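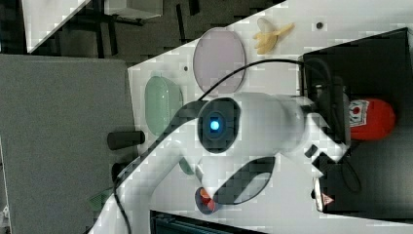

Sarska Learning Lab - Table and Props Team

How to set out, wash and put away the play food

These steps cover the toy food and the dishes that go on the white table. They apply to the Harex dishes and to any of the older pieces still in the bins.

What you need
A bowl of lukewarm water
Dish soap, the plain kind
Two soft cloths, one for washing and one for drying
An old toothbrush
A dry towel to lay things on

Setting out

1. Wipe the tabletop first. Go lightly near the small holes so crumbs and water don't get pushed into them. If something does fall in, leave it and tell Szabolcs Szabó.

2. Put the plate down before anything else. The lavender one is the usual choice because the yellow banana shows up well against it. Keep it at least 3 inches in from the edge of the table.

3. Add the green dish. It is see-through enough to get lost on a white surface, so check that you haven't set it on top of something or left a smaller piece underneath.

4. Put out the food last. The banana goes beside the plate, with the peeled part up. Leave the plate empty to start with. People like to fill it right away, and then there is nothing left to do with it.

5. Anything red goes on the black surface next to the table. Red pieces are easy to find there and don't end up mixed in with the fruit that belongs on the plate.

Washing

Wash the pieces after each session. Put a drop of soap in the water, dip the cloth and wring it out well. Wipe each piece for a few seconds, then again with clean water. Use the toothbrush on the seams and on the folds of the banana peel, where the dirt collects. Don't soak anything. Several of the older fruits are hollow, and once water gets in through the seam it stays there and starts to smell.

Pieces with a paper label get a dry cloth only. If a label is lifting at a corner, press it down with your thumb and put the piece in the repair tray. Don't use tape - it turns yellow and leaves a sticky patch.

Dry everything with the second cloth and leave it on the towel for 60 minutes before it goes in a bin. Dishes can be stacked after that, plates under bowls.

The ketchup bottle

Treat the ketchup bottle as a dry piece on account of its label. Wipe around the cap with a barely damp cloth and stop there. It can lie on its side on the black platform while the plate and the banana stay on the table.
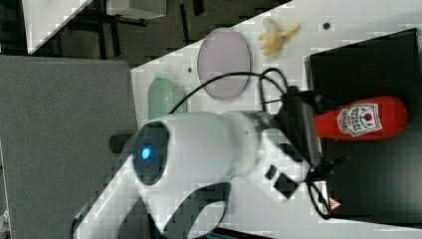 Josphat Barasa wrote in to say that bottles kept standing up in the bins get their labels scuffed by everything dropped in after them, and that laying them flat on top of the fruit has worked better in the Abeysekara room. We have changed the step below to match.

Putting away

Dishes go in first, at the bottom of the bin. Fruit goes on top of the dishes, and bottles go flat on top of the fruit with the label facing up. Close the lid without forcing it. If it won't close, start a second bin and write PLAY FOOD on the end, using the Cletent tags from the supply drawer.

Cracked pieces come out of use the same day. Put them in the repair tray with a note saying which bin they came from.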